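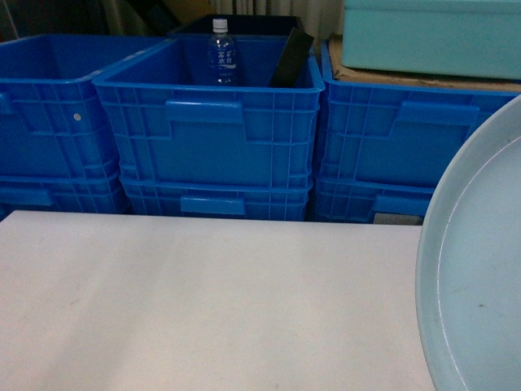

The equipment budget for the Perura dish line goes to the office in February, and it is smaller than last year's. We are asking for one new item, a second set of gripper fingers from Girnent at $3,484. Storage stays as it is. The blue crates stacked two high behind the table will do for another year, so the Chauhan shelving quote has been dropped.
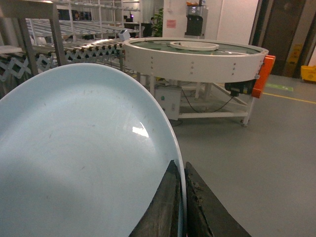

Plate held at the rim, with the turntable and roller conveyor behind.

The turntable and conveyor are already paid for. Prasora's service plan for them renews at $300 a month, and we have asked for 21 months at that rate. Spare casters are extra. 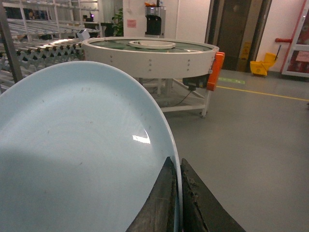

The fingers now in use are worn and scuffed.

Delivery on the new set is 2 weeks from order. Send other requests to the office by noon Friday.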